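Robotics | Student Projects

Last updated: July 8, 2026

The student robotics club at Vunasgate has moved its lid-handling project, Cornix, into its second round of simulated trials. The task requires a two-finger gripper to locate a container lid on a tabletop, close on its raised center knob and lift it clear of the surface.

The first round ended in June after 993 runs. Most failures occurred at the approach stage, when the gripper came down off-center and one finger landed on the rim. The control script now corrects its heading twice before descent, and the fingers stay fully open until the second correction is complete.

Work is split among three teams, covering vision, motion and scoring. The club has 27 members this term. Each change to the script is tested on a fixed set of 200 start positions, and results are logged before the next change is accepted.

Cornix will be entered in the simulation class of the Wonasus student contest, where lids are placed at random and no manual restarts are allowed. Entries are submitted as code.

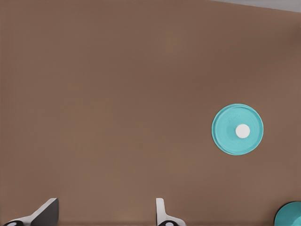 Open gripper and turquoise lid in the Cornix tabletop simulation.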